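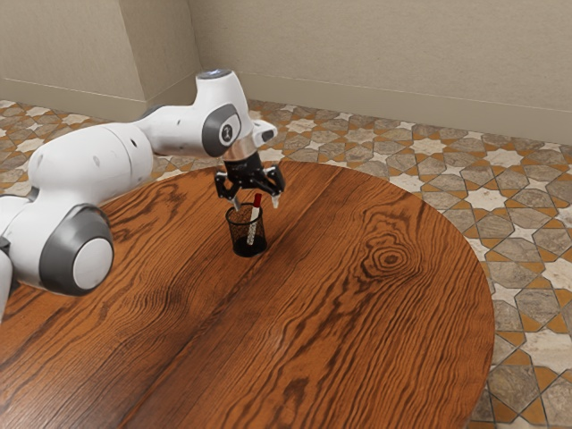

The marker task in the practice room, with the gripper open over the pen cup.

Home / Taking part / Questions and answers

Teaching the arm from home: your questions answered

Thank you so much for your interest in the Standero teaching sessions at Ukar! We get a lovely lot of post about them, and the same questions do come round, so Ifeoma Effiong and I have sat down with a pot of tea and tried to answer them properly. If yours isn't covered, do write to us (the address is at the bottom of the page).

What will I be doing?

You will be steering a simulated robot arm on your own screen, using either your keyboard or the small hand controller we can post out to you. Most people begin with the marker task, in which you bring the gripper down to a red-capped marker standing in a mesh cup, close the fingers on it, lift it clear and lay it on the table. The computer keeps a record of how you moved the arm from start to finish. We call one complete go a demonstration, and it is these demonstrations that the arm later learns from.

Do I need to know anything about robots?

Not a thing. Asabe Olatunji, who now helps new people settle in, had never so much as played a driving game before her first session, and she is one of the steadiest hands we have. If you can manage a computer mouse and you don't mind being a bit slow to begin with, you'll be fine.

Is there a real arm moving somewhere?

No, the teaching sessions on this page are all done in simulation, so the table, the cup and that rather grand tiled floor exist only in the computer. You can't break anything, and if you knock the cup flying you simply press Reset and it all goes back. We do have a real arm in the workshop at Seltolham, and visitors are shown round it on the open afternoon in November, but you won't be driving it from your kitchen!

Why a marker in a cup? It looks so easy.

Doesn't it just! Please have a try before you make up your mind. The marker leans a little, so fingers that come straight down with their eyes shut, so to speak, may meet the cap at a slant or catch the rim of the cup. People usually find that the last little bit of the way down takes longer than all the rest put together.
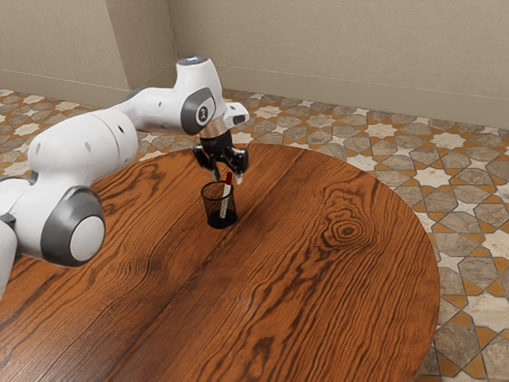
Lining up: fingers apart, one on either side of the marker.

Any tips for lining up the gripper?

Chinyere Shehu has given more demonstrations than the rest of us, and her advice is to get the fingers spread and either side of the marker while you are still high up, and only then start to come down. Change your view as you go, too. A marker that looks nicely centred from the front can be well off when you look from the side, and it is much nicer to find that out before you close the fingers. Use the slow setting near the cup (hold the Shift key, or squeeze the lower trigger on the controller).

I dropped the marker. Should I start again?

If you dropped it and picked it up again neatly, please keep the recording and tick the box marked "Recovered". Those goes are very useful to us, as the arm needs to see how a person puts a mistake right. If the marker has rolled right off the table, or the telephone rang and you wandered away, press Discard and have another go. There's no black mark against your name.

How many demonstrations do you need?

We are hoping for 200 of the marker task before we move on. A session is 10 demonstrations, with a break after the first 5 so that you can rest your wrist and put the kettle on. You're welcome to stop sooner if you are tired.

Should I try to do it the same way every time?

Please don't worry about that. Move as comes naturally, keep it smooth, and try not to hover for ages once you've decided where to go.

My picture keeps freezing. What can I do?

Close any other programs first, then open Etim (the program you steer with) and choose the plainer floor under Settings, which is kinder to older computers. If that doesn't help, Nnamdi Obi looks after the technical side and is very patient. Do tell him which computer you have and copy out any message on the screen.

How do I join?

Write to Damilola Nnaji, Teaching Sessions, Room 208, Ukar, Seltolham, or use the contact form. Please say whether you are left- or right-handed if you'd like a controller.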